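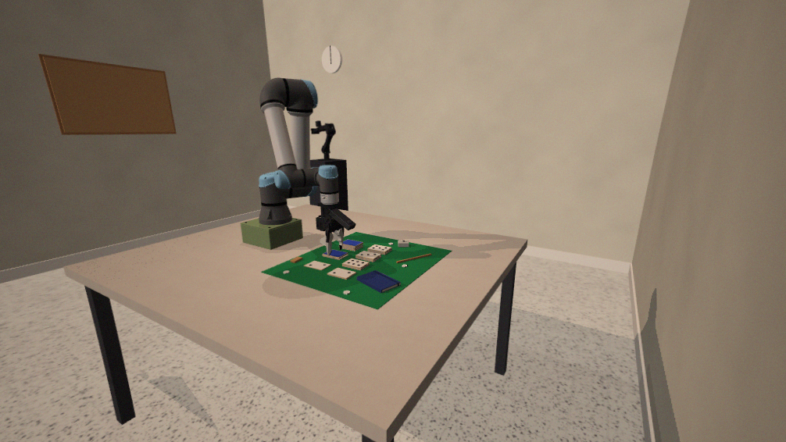
Policy does well on card pick in sim until the camera moves. Is this overfitting or a bad evaluation?

Posted in: Simulation and imitation learning
Tags: domain randomization, camera pose, tabletop manipulation, evaluation

I am trying to reproduce the viewpoint result from our group's internal report (the Gridcombe card task) and I get a much larger drop than the report does. I would like to know whether my training is wrong or my test is wrong.

Setup. One six-joint arm on a block at the edge of a table, parallel gripper, green mat with playing cards and a few distractor objects. The goal is to pick a named card or the face-down stack and move it to a target position on the mat. Demonstrations are scripted from privileged state, then rendered. The policy sees one external RGB view and the joint angles. No wrist camera, no depth. The action is a chunk of 15 joint targets, of which I execute the first 9 before querying again.

Training data has randomized light direction, wall and tabletop color, mat rotation, and the placement of everything on the mat. Camera pose is randomized too, but only as small jitter applied to one nominal pose. I use 20 rollouts per condition and 3 training seeds.

What I see:

With the camera inside the jitter range, the arm picks the right card in nearly every rollout.
With the camera moved to another side of the table, it goes to the right region of the mat, then closes the fingers beside the card.
With the original camera and new wall colors, no change.

One of the failing views, same room and same assets:
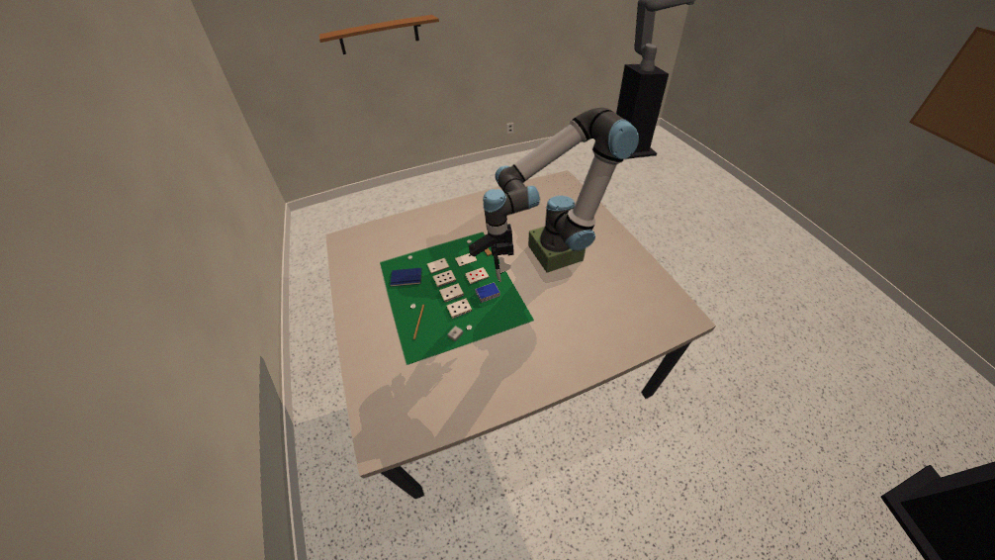 Held-out viewpoint, gripper at the right side of the card layout.

The loss curves look the same as in the report. The report says the drop under new viewpoints is "moderate". It does not say how the new viewpoints were sampled, and the config file for that experiment is missing from the Prulton repository.

Things I have already tried: longer training (worse), stronger color augmentation (same), random crops (slightly better inside the jitter range, same outside it), shorter execution horizon (same). Image resolution is fixed by the encoder and I would prefer not to change it.

Mared Gwilliam

Kerstin Rothe
Accepted

Your test and the one in the report are probably measuring different things. "New viewpoint" can mean a pose drawn from a wider version of the training distribution, or a pose from a separate region with no overlap. The first is interpolation plus a little extrapolation and usually gives a moderate drop. The second is what you are doing. A policy trained on small jitter around one pose has no reason to learn the mapping from image position to table position as a function of the camera. It learns one mapping and tolerates noise in it.

The failure you describe fits that. Reaching the right region but missing the card means the coarse part of the behavior survives, perhaps from proprioception and the general layout, while the last part of the approach relies on a fixed image-to-joint relation that no longer holds.

I would do the following, in this order.

1. Plot success against camera displacement. Move the camera along an arc around the mat center in fixed steps, keep it aimed at the mat, and use the same scene seeds at every step. If success falls off smoothly from the edge of the jitter range, you have a coverage problem. If it falls off a cliff at one step, look for something specific, such as the forearm covering the target card.

2. Log the fingertip error at the moment of closing, in the table plane, expressed in the camera's axes. A consistent offset that rotates with the camera is the signature of a fixed mapping. Random scatter points to localization instead, and then resolution is the first suspect. Cards seen from across a table do not cover many pixels.

3. Replay the scripted demonstrations in the held-out scenes. The script does not use the image, so it should succeed at every camera pose. If it does not, something besides the camera changed between your two configurations and the comparison is void.

4. Retrain with the camera sampled over the whole arc and give the policy the camera extrinsics as input. In our own runs at Derkitix, wide sampling without extrinsics recovered part of the loss and adding them recovered most of the rest. We randomized the table height as well, so I would not expect your numbers to match ours.

Also, 20 rollouts per condition is small. Differences of one or two successes between conditions should not be interpreted. Report each seed separately and do not pool them.

Cledwyn Foulkes

Agree with the above on sampling. One addition concerning occlusion.

When you move the camera you also change which part of the mat the arm hides. With the base at one side of the mat and the camera opposite, the gripper comes in toward the camera and the card stays visible until late. From behind the base, the wrist can cover it for most of the approach. These are different tasks for a single-view policy and they should not share a row in the table.

Render a segmentation mask alongside the RGB and compute the visible fraction of the target card at each step. Then bin the rollouts by the minimum visible fraction before contact. I had a "viewpoint" drop on a similar bench setup that mostly went away once the occluded rollouts were in their own bin. The remainder was real.

Check whether your shadows move with the light only. In one of our scenes a light was parented to the camera by mistake, so every new viewpoint was a new lighting condition too.

Idris Bowen

try a wrist cam. solved it for me on the Gough bench, didn't need any of this

Comments

Mared Gwilliam: A wrist camera would change the question, since the report is about a single external view. Step 3 passed, the script succeeds in all held-out scenes. Step 2 shows an offset that rotates with the camera in all 3 seeds, so I am accepting the fixed mapping explanation. The light was parented to the world, I checked.

Kerstin Rothe: Good. Keep the arc plot even if you retrain. It is more useful to a reader than a single held-out number.

Mared Gwilliam: Visible fraction is computed now. Occlusion accounts for some of the failures on the far side of the arc and very few on the near side. Retraining with extrinsics is queued for March and I will edit the post with the per-seed table.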